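What the Folding Hall Did to the Day Shift (project report, part 2)
October, posted by Satish Nishad

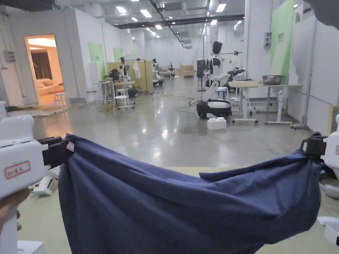
Groltance will tell you it's about speed, was the first thing I heard from Danzer, at the coffee machine, before I'd even found a chair, but ask them who goes home with sore wrists now.

So I asked! My project is on how work changes when a laundry firm starts teaching robots to fold, and I spent 6 shifts at Plondico with the people doing the teaching. They work with a gripper in each hand, pick up a cloth by its corners, fold it, shake it out, go again. The log for my week says 1,694 folds. I tried it for one morning and was slow and terrible (my corners kept slipping).

Most of the 18 people on the shift used to fold by hand for customers. They like the quieter room and the fixed hours. What they miss is talking, as you can't really chat while recording. Three told me they worry about what comes after, and the manager didn't have much of an answer for me either. I still need the pay figures for part 3.

Comments (2)

Zustis: We went through this in packing. Ask about breaks!

mo_r: Did anyone get a raise for it?

Contact | Copyright Satish Nishad | Back to top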